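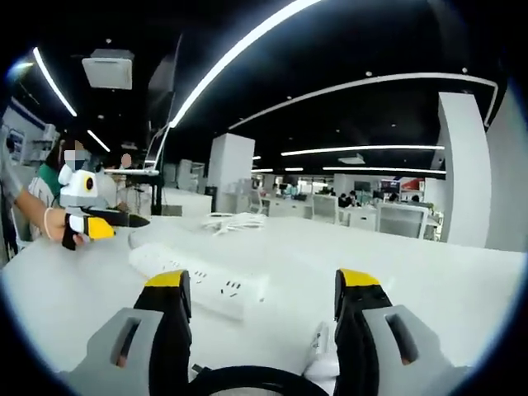

Weleo bench area, monthly walk-through
Filled in by Deisy Lozano, 21 April 2020
Comments go under each line. If you disagree with one of mine, write below it and put your initials, please don't erase!

1. Power strips and cords on the work tables
Needs work. I know, I know, I write this one every month. Strips are fine to have on the table while you're working, but plug the chargers in from the back side so nobody reaches across a cord with a gripper in their hand. Anything not plugged into something goes back in the drawer at the end of the shift. White cords on a white table are really hard to see from the side (I caught my sleeve on one in the winter and took a full mug of tea with me).

2. Handheld grippers, fingers and tips
OK, with one comment. Check the tips before you start and wiggle each finger. If it moves sideways, tag it and take another one. Two of the older units have a jaw that closes harder than you expect, and Closska says a replacement spring is on the way. Until then those two stay on the bottom shelf.

3. Pinch points
OK. Everybody on the morning shift could show me where not to put a thumb. The afternoon shift got the talk too and only one person rolled their eyes, so that's progress.

4. Bracelets, watches, loose sleeves
Discuss. The Brerora sheet says nothing on the wrist, full stop. That sheet was written for the big arm in the cage, though, and we've been using it for hand work because it was the only sheet we had. I'd like our own rule for the benches. My suggestion is snug things OK at the bench, nothing at all past the yellow line by the cage. Abou Jaoude has to sign off on it, so until I hear back the strict version stands and I have to be the jewelry police.

5. Hand and shoulder strain
Needs work, and this is the one I care about most. Before the arm came in we packed all day, and you got tired all over. Now the arm does the packing and we spend our hours at a table showing it how, the same grab and the same set-down over and over with a tool that isn't heavy until the second hour. I asked people to mark down when their wrist started to bother them and most wrote 70 minutes or sooner. The schedule has us switching at 90. Can we please make it 25 minutes on and a short break, or at least swap hands? I tried it for a week and went home feeling like a person.

6. Walkways
OK. Chairs were pushed in on the office side when I came through. Keep it up, especially near the pillars where you can't see who's coming.

7. Lighting
OK. A couple of people get glare off the table tops. I'm going to try a gray mat on one bench and see if they like it.

8. Emergency stop on the arm
OK. Pressed it, it stopped, reset it, it came back. Label is peeling again.

9. Training records
Not complete. We have 31 people signed up for bench work and 20 with both pages signed. If you moved over from packing, your old card doesn't cover this, even if you've been here forever like me. Come find me at lunch, it's a short form.

10. Anything else
Several of you asked me if the arm means fewer packing jobs by September. I don't have that answer and I won't guess on a checklist, but I've sent the question up in writing and I'll tape the reply to the board by the time clock, whatever it says.

Open items: 1, 4, 5, 9, plus the label in 8.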